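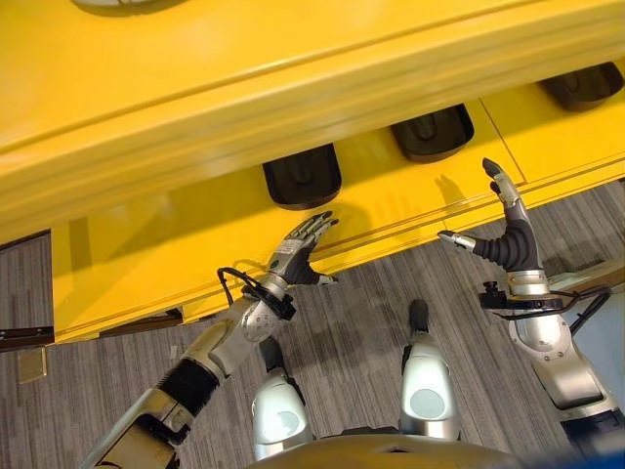 Cleaning the yellow unit, part two

Last time I got as far as the top of the big yellow unit and then ran out of evening. This post covers the lower half, meaning the ledge, the front panel and the three black pads tucked in under the housing. If you have one of these in your shop or your garage, the lower half is where the time goes.

I bought mine secondhand from a man in Nurville who was clearing out a building. It cost me 1199 dollars, plus a tank of gas and most of a Tuesday. He had no manual for it. I wrote to Velimir Nikolaidis, who used to sell the same line, and he sent me two pages of notes that I have kept in a drawer ever since.

The finish is glossy, and glossy yellow shows everything. Fingerprints, dust, the swirl you leave when you wipe in circles. I use warm water with a little dish soap and a soft cotton cloth, and I wipe along the length of the housing in one direction. Then a second cloth, dry, the same way. I tried a spray polish called Flarkaris once. It looked good for a day and after that it grabbed every bit of dust in the room, so I went back to soap.

There is a narrow groove that runs along the housing a little below the top. A cloth will not get into it. I fold a piece of old T-shirt over the end of a popsicle stick and push that along from left to right. It takes three or four folds before it comes out clean. A toothbrush also works but it flicks dirty water onto the ledge, so if you use one, do the groove first.

The seams on the lower panel are a different problem. One runs along the front of the ledge and another goes up and down toward the right. Soap dries in them and leaves a pale line. Go over them with plain water and dry them right away.

The black pads sit back under the overhang and you have to reach in for them. They are rounded and set in a row, and the light is poor under there, so I clip a lamp to the shelf behind me. Damp cloth only. Velimir's notes say no alcohol on the pads - he underlined it - and I have followed that. I do the edges of each one with a cotton swab, where lint collects.

Manaia Ngata asked in the comments last time whether wax was worth the trouble. I put one thin coat on the ledge in March and left the rest bare. The ledge wipes down faster now. I have not seen any other difference, and I would not wax close to the pads.

The whole lower half took me 100 minutes, which includes a stop to find more swabs. The second time should be shorter. I still have a small scuff near the left end that soap will not lift, and I have ordered a tin of Pyo paste for it. It cost 11 dollars with shipping. I will try it on a low corner first and post what happens.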